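Murkada Field Classroom, pre-visit safety check, November
Filled in by: Ya-wen Huang

Comments are written under each point. Please do not erase the old ones.

- [x] First aid box closed and complete. *I replaced the eye wash.*
- [x] Path to the tide pools walked on Friday. *Two boards are soft near the second bench. I put tape.*

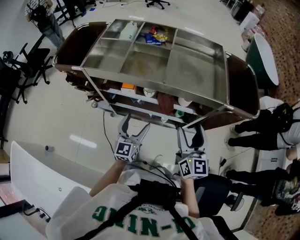
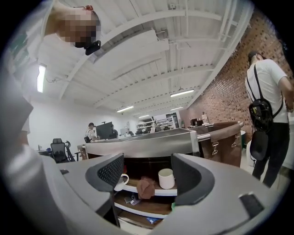

Yee-man Ng wrote back that tape is not enough for the boards, and that the group from Zidamstead must use the upper path until they are changed. I agree and I marked it on the map.

- [x] Life vests, children size: 21 pieces. *All buckles are closing well.*
- [ ] Touch tank pump. *It makes a noise after 3 minutes. Kwan is asked to look.*
- [x] Skulls and shells for handling. *One heron skull has a sharp edge, I took it out of the box.*
- [x] Allergy list received from the school.
- [ ] Wasp nest under the bird blind roof. *Still there. Keep the blind locked.*
- [x] Wildlife guide sheets printed. *We have over 3,000 from the Zonusness order, so no need to print again this year.*

**Adults per group:** 2 at the water, always. If one adult must leave, the whole group goes back to the grass and waits.

**Still open:** boards, pump, wasp nest. I will check the boards again on the morning of the visit, before the bus comes.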